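Grarkstead Community Table: progress report to the Jeminano Fund
Prepared by Annag Drummond, 2023-08-12

Where we are

The lunch club has now run for 17 weeks, two more than the grant assumed we would survive. Attendance has settled at 20 most weeks, with a jump whenever Fiona Moncrieff makes the lentil pie and a dip whenever I do.

Money

We have spent $300 less than planned on food. Before the Fund gets excited, the same amount went on fixing the oven door, which had been held shut with a chair since before we moved in. The chair has gone back to being a chair.

What went badly

The printed newsletter. We ordered it in one color to save money and got a shade of yellow that can only be read outdoors. Several members asked for it by phone instead, so Fiona now reads the whole thing aloud to them, including the crossword clues. This takes longer than lunch.

The sign-up sheet also needs work. People write "the usual" in the diet column, and only two of us know what that means.

Furniture

We are still choosing tables. The old folding ones pinch, and members have the bruises to show for it. The current favorite is a square top in pale beige with a light speckle, plain and matte - Fiona says it will hide crumbs, and I have chosen not to ask how many.
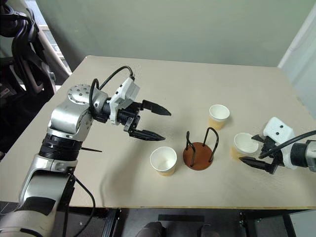 Next steps

Order the tables. Reprint the newsletter in black. Ask 15 members what "the usual" is and write it down. We would like to keep the remaining budget line open until December, when the heating bill arrives and we all stop joking.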